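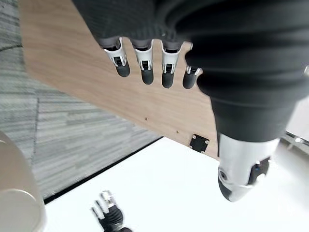 Race weekend, Prollcombe
19/05/2024

Up at five. Gholamreza was already in the paddock with the awning half out and the stove going. Rain overnight had gone through by then and the grass on the infield was soaked, so my shoes were wet before I had eaten anything. I wore them all day.

I want to get the cost business written down first while I still have it straight.

Wendy Lambert came over from the series office before practice with the new sheet. From August every team in our class has to declare its spending for the rest of the season, with receipts for anything over 500. Tires, fuel and entry fees are left out. Engine work is in. Crash damage is in, but you can ask for it to be taken out if the other driver was found at fault. I asked who decides that and she said the stewards, on the day, and no appeals afterward. I asked what happens when the stewards don't make a finding, which is most of the time. She wrote that down and said she would ask.

Lionel Sugden was loud about it in the queue for scrutineering. His view is that the Brivmont team will run their spending through the road car business and nobody will ever find it. He may be right. I don't know how you would check. Brivmont turned up with a new rear wing this weekend and a different floor, and they had a new front end at the last round too. They were mid-pack all last year. Now they are quick in the fast corners and still not much good in the slow ones. Either they have found something with the floor or they have spent a lot of money, and I suppose it could be both.

Our own figures don't worry me. I went through the folder last night and we have spent 1,319 since the winter on things that would count. Most of that was the gearbox. The rest was brake discs, a radiator, and the seat belts that went out of date.

Practice. Jade did the whole session on the old set. She said the car was nervous at the back going into the hairpin and fine everywhere else. We took two clicks of rebound out of the rear dampers and left everything else alone. I wanted to lower the front as well but Gholamreza said to change one thing, and it was his morning to be right about that.

Qualifying was damp to start with and drying all the way through. We went out last on purpose. There was a red flag for a car in the gravel at Hollis, and I thought that was the end of it, but they restarted with enough time for two laps. Jade got one clean one. It put her eighth, which is the best she has started here. The Brivmont cars were second and fifth. Sandra Mapplebeck had pole by a long way in the Rallico car. She has had that car for years and it still looks as if it hasn't been washed since she got it.

Lunch was a cheese roll. I had meant to walk down and look at the curb on the outside of the last corner because two drivers had complained of it, but the rear left wheel bearing felt rough when I spun it, and I spent the whole break on that. It was grease that had gone hard. Cleaned it out, packed it again, wheel back on, torqued. Checked the right side as well while I had the tools down there. Fine.

First race. Jade got a poor start and lost two places before the first corner, then got one of them back when somebody ran wide at Hollis. After that she sat behind one of the blue cars for most of the race and couldn't get by. She was faster through the esses and he was faster on the straight, and there isn't anything you can do about that with our engine. She finished ninth. The nearer Brivmont car had a spin halfway through and still finished ahead of us, which tells you the pace it has.

Sandra won. She led every lap.

We had a long gap before the second race and I used some of it to walk over and look at the Brivmont floor when they had the car up on stands. They didn't stop me. The edge has a small lip on it that runs most of the way back. It's legal as far as I can tell. The rule gives a minimum height for the floor and says nothing about the shape of the edge. One of their mechanics said it took a winter of trying things in a car park with wool tufts taped on. I liked him. He asked what we used for our rear damper oil and I told him.

If it is only that lip, then we could make one. I paced it out with Gholamreza afterward and he thinks the aluminum would come to under 200, and we have the folder at the shop. The mounting is the hard part. Our floor flexes at the back and if the lip touches the ground it will tear off, and probably take the edge of the floor along with it.

Second race. Grid was set by the first race result, so ninth. Dry by then and a good bit warmer. We put the newer tires on the front and kept the old rears. Better start this time. She was seventh by the end of the second lap and stayed with the group in front. Then a safety car for oil at the hairpin, and at the restart the car ahead of her missed a gear and she went around the outside of him. Sixth. She held it to the flag with somebody filling her mirrors for the last three laps.

Sixth is her best result in this class. She was pleased and trying not to show it. She told me the rear was steady all the way through and to leave the dampers where they are, so they stay where they are.

Lionel retired with a broken throttle cable. He had a spare in the van but the van was at the far end of the field. He came and sat under our awning for a while and went through the whole cost sheet again. I gave him tea. I said that if he felt that strongly he ought to go to the meeting, and he said he hadn't been to one in years and wasn't going to begin now.

Packed up slowly. The straps on the trailer are getting frayed and need replacing before the next round. Filled up with diesel on the way out. Gholamreza drove and I slept for part of it.

Home after ten. Left the car on the trailer with the cover on.

Jobs for the week:
Strip and clean the left rear hub properly, new bearing if needed.
New trailer straps, four.
Receipts for the gearbox. I have the invoice but the one for the second gear set is missing.
Email Wendy about the crash damage rule and get the answer in writing.
Measure the floor edge and see what height is left with a full tank and Jade in the seat.
Buy shoes.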